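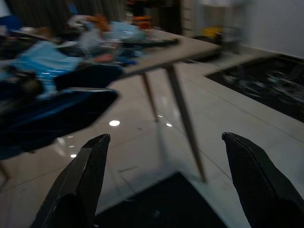

Jimcombe to Etinbridge battlefield walk, route query

arkum_ridge
Planning the two-day version in July. The printed itinerary gives 19 miles with the overnight halt at Mnguni Farm. My own plot comes out longer once the detour to the siege works is added. Has anyone done it recently?

T_Liyanage
I walked it last year. The 19 excludes the siege works and the river crossing. Add 2 miles for both. The farm only takes bookings by phone.

pikeblock
The siege works aren't worth the detour. What you see is a Victorian drainage bank. The real line was further east, under the bypass.

T_Liyanage
Disagree. The survey put the western ditch on the earlier alignment, and the bank was cut into it later. Both can be true of the same earthwork.

pikeblock
One trench, and the dating evidence was a single buckle. The muster roll has 1,184 men at Jimcombe before the march. You don't fit that many behind a ditch of that length.

oldcontour
The roll is for the whole garrison, including those left at the bridge. The company that dug in was 108 strong. See the appendix in the county volume, not the main text - the main text has the totals wrong.

arkum_ridge
Thanks. Is the path from the ditch down to the ford signed?

T_Liyanage
Signed as far as the second stile. After that keep the hedge on your left. If the ford is high, go back up and use the road bridge.

oldcontour
Start by 8 am on the second day if you want the Etinbridge museum as well. Last entry is 3.30 pm.

pikeblock
Museum map still shows the wrong line, by the way.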